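Kuo Opens Free Weekly Planning Library for Homeschool Families

11/03/2024
By Gavin Kinnear

Kuo, a small publisher of lesson plans for families who teach at home, today opened the Sesumer library, a free set of 200 week-long plans for children in kindergarten through sixth grade. Each plan covers spelling, math, science, reading aloud and one big messy afternoon project, and every one of them was tried out at a kitchen table (or a porch, or the back seat of a car) before it went in!

Testing began in September with 26 families. They sent back 3285 notes in all, and the team read every single one.
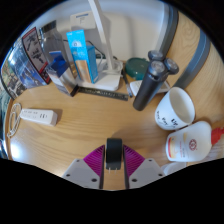
A two-prong plug over a wooden desktop.

"I cried at some of them, the good kind of crying," said Xóchitl Hinojosa, who edits the library and teaches her own three kids. "One mom wrote that her son asked to do fractions again after supper. Another told us our volcano week was far too long, and she was right, so we cut it down to four days and it's so much better."

Plans can be printed one day at a time or as a full week. Parents can swap subjects around, skip a day for the dentist and pick up where they left off. A short supply list comes with each week, and most of it is paper, tape, string and things from the pantry.
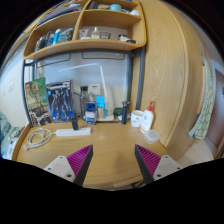

The science weeks got the most love from testers, especially the bean race and the week on shadows. Spelling lists come in three levels, with blank lines left at the bottom so children can add words of their own.

Families can also join Ilasus, the library's message board, to trade book ideas and show off finished projects. So far 2316 parents have signed up, and the thread on read-alouds for wiggly listeners is already a long one.
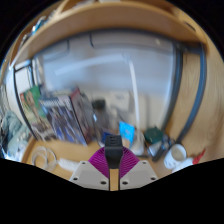
What Comes Next

Hinojosa is now working with Grestidis, a map printer, on a geography series with fold-out maps for coloring. Seventh grade plans are being written too, and Kuo would love to hear from families who want to test them. Sign-up is open on the Sesumer page, and both new and longtime homeschoolers are welcome.

Get our newsletter! Enter your email to receive one free plan each week. You can unsubscribe at any time.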